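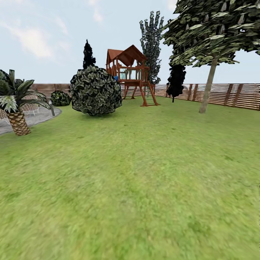

Rirndale wants $465 for a five-year "protection plan" on a Drovmont dishwasher. I read all 19 pages last night so you don't have to.

It covers up to $1,708 in repairs. It does not cover the door latch, the racks, the spray arms or "cosmetic rust." So what's left, the logo?

The maker's warranty runs through April. Until then you're paying Rirndale to send you to Drovmont.

Nélida Lagos asked what happens if they can't get the part. Store credit — minus whatever they've already paid out on your repairs. Page 14.

Salesman told me most people never need it. Great, so why is he still following me to the parking lot?

I'm keeping my $465.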